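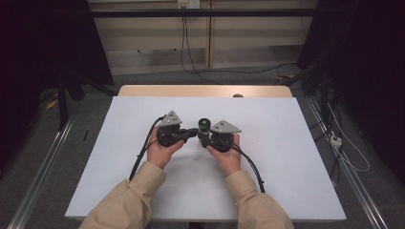 hattonbench replied:
A white board on top of a wooden table is fine for most jobs, but it needs fixing down or it creeps towards you every time you lean on it. I had one loose for 2 years and gave up in the end.

quillfeather replied:
Fixing how? Screws go straight through a decent tabletop and you can't undo that. I use rubber matting underneath and mine stays put.

hattonbench replied:
Matting goes hard. Two clamps at the back edge, job done.

marrow_and_peas replied:
Clamps get in the way of anything long. I'm with quillfeather on the matting -- the Asico stuff, cut a bit smaller than the board so it doesn't show.

tinlid replied:
Is anyone using a white surface for fiddly work all day? I changed from bare wood in June and small black parts are much easier to find, but the glare gives me a headache by teatime.

quillfeather replied:
Move the lamp to the side. Or try a matt board. Britow do one in cream.

hattonbench replied:
Cream marks just as badly. Pencil, grease, the lot.

marrow_and_peas replied:
Marks wipe off if you don't leave them. Washing-up liquid and a damp cloth.

tinlid replied:
Lamp moved, bit better. What about carpet under the table? Mine is grey and every screw I drop disappears.

hattonbench replied:
Take it up.

tinlid replied:
It's a rented room, so no.

quillfeather replied:
Old sheet on the floor then, and shake it out over a tray when you finish.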